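Hitetti Series Laboratory and Classroom Tables

Product overview

The Hitetti Series is a line of fixed-height work tables for teaching laboratories, test kitchens, clinics and training rooms. The tables are built by Telteck at its Gesomcombe works and sold through Savchuk and its regional dealers. The series replaces the earlier H-frame tables, which remain covered by their original warranty.

Work surface

The standard top is a pale, matte surface chosen to keep glare low under ceiling lighting and beside windows. Spilled liquids are easily noticed against it and should be wiped up promptly. The top may be cleaned with mild soap and water or with a neutral household cleaner. Abrasive pads, bleach and solvent-based products are not recommended and may dull the finish.

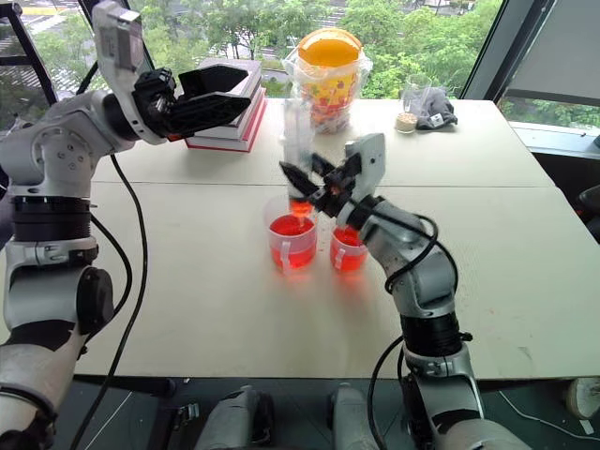

White tabletop with two robotic arms.

Load and frame

Each table is rated for an evenly spread load of 200 pounds. The frame is welded steel with a powder-coated finish in light gray or black. Leveling feet are supplied as standard and allow for uneven floors. Locking casters may be ordered in their place — the rated load is then reduced, and customers should ask the dealer for the current load sheet before placing an order.

Equipment that is clamped or bolted to the table should be placed over a frame rail. Telteck does not approve drilling through the top, and any table that has been drilled on site is no longer covered by the warranty.
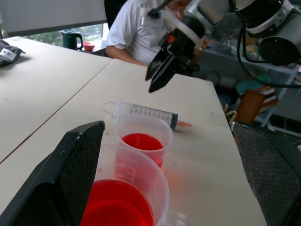

Clear measuring cups holding red liquid on a pale tabletop.

Stain resistance

The surface resists common food colorings, fruit juice, coffee and water-based inks when these are removed within 20 minutes. Longer contact may leave a faint mark, which in most cases fades with repeated washing. Iodine, hair dye and permanent marker are excluded from the stain warranty.

Joining tables

Tables may be joined along the long side with the connector kit, which is sold separately. The kit holds neighboring tops level with each other and leaves a narrow seam.

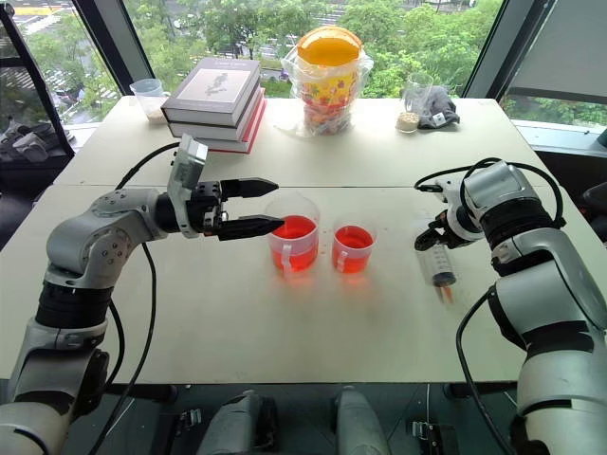

Customers who plan to pour or measure liquids over a joined pair may add the seam strip, a soft gray insert that presses into place by hand. The strip should be lifted out and rinsed once a month.

Delivery and assembly

Tables are shipped flat in two cartons. Assembly requires two people and the hex key included with the hardware. The boxed top weighs 46 pounds and should be carried upright by its edges. Cartons should be inspected before the delivery receipt is signed — damage reported later is handled as a freight claim and may take longer to settle.
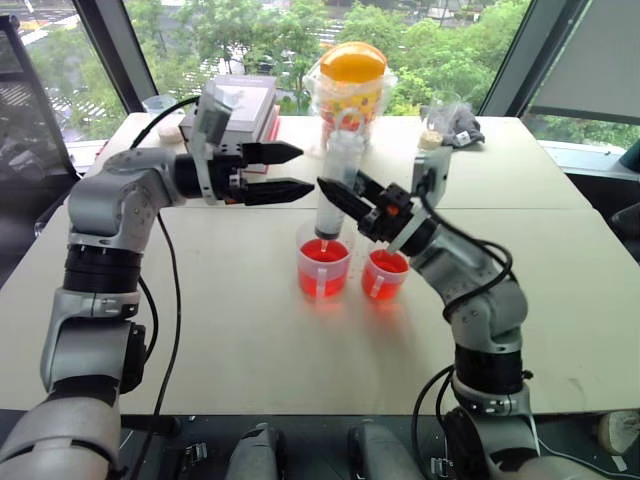
Orders placed before the end of November are filled at current list prices. Schools and public institutions may request a written quotation, including delivery to an upper floor where an elevator is available.

Warranty and contacts

The frame is covered for ten years and the top for five. Replacement feet, connector kits and seam strips are kept in stock for all current models.

Sales and quotations: Wendelin Gisler, Savchuk
Technical questions and spare parts: Cyrill Hauser, Telteck, Gesomcombe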